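The night shift at the Cenville laundry ends at 2, and the last bus left at midnight. For years, that meant a long walk home. 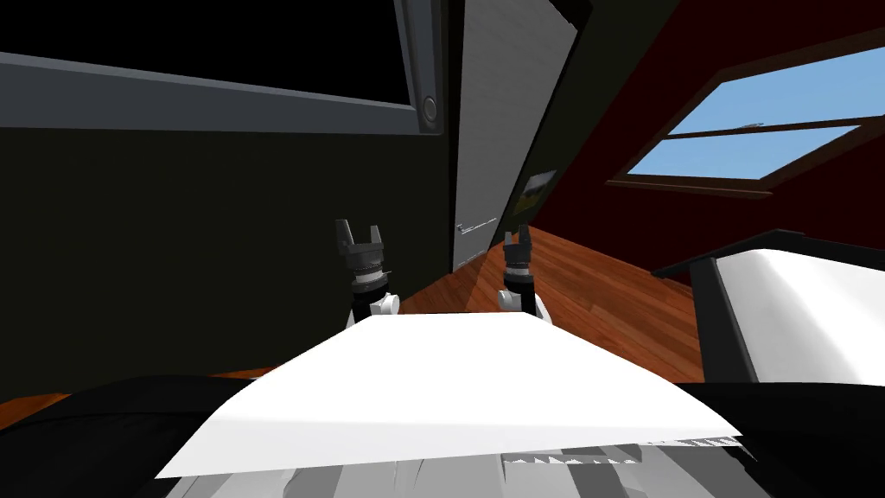

Mahlet Alemayehu
Staff Writer

Fadi Shboul drove the Rikance line for 19 years before he asked for a late run. The town said no — too few riders. He collected over 600 names by June. 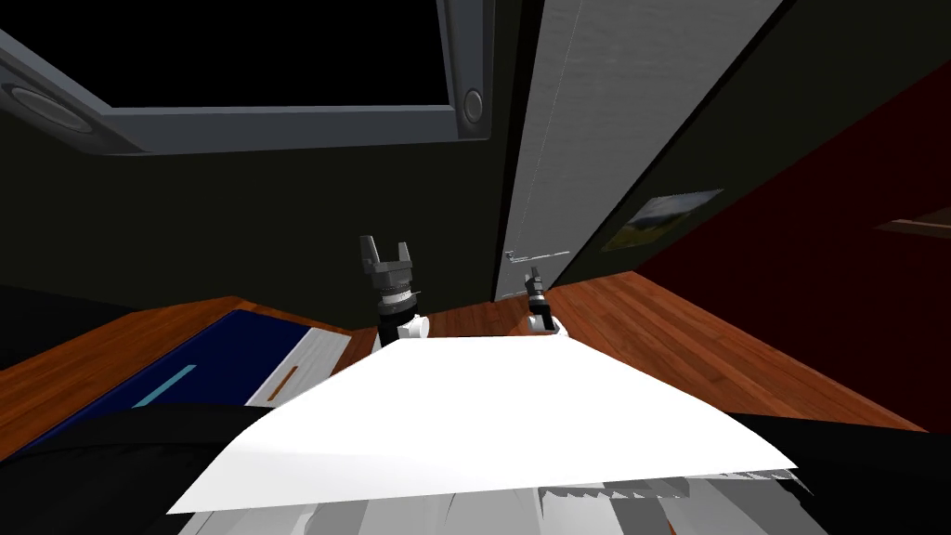
The route now has 246 regular riders, most of them cleaners and bakers. Shboul drives it himself.
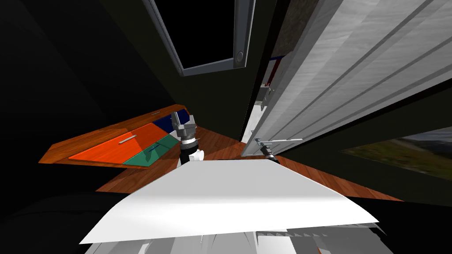 A wooden floor and a white panel, seen from a steep angle.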